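10 February 2025

Back from Skimdale with a carrier bag full of singles and hardly any feeling in my fingers.
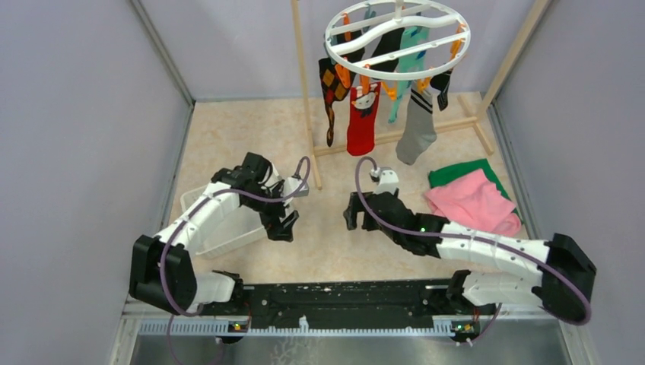
The record fair was in the old Corn Hall again, and they still haven't sorted the heating. I'd promised myself I would only look for the Memus twelve-inch, the one with the long version of the B-side, and of course I went straight to the first box by the door and lost an hour in it. Came away with two Uvham seven-inches (one with the poster still folded inside!) and a promo that I'm fairly sure I already own. Oh well.

The Memus did turn up in the end, right at the back, under a pile of brass band LPs. The chap wanted 36 quid for it. I hummed and hawed and put it back, walked round the hall, had a tea, and then went and paid him the lot. The sleeve has a split along the bottom and somebody has written their initials on the label, but it plays beautifully — almost no crackle until the last minute or so. The drums come in much later than on the ordinary single and there's a whole extra verse I'd only ever read about.

Played it five times before supper. The B-side is better than the A-side, I've decided, though I thought the opposite in January when all I had was the tape.

Still no sign of the Olaniyan picture disc. One stall had the empty sleeve for it and wanted silly money. There's another fair next month, so I'd better take a list this time, and gloves.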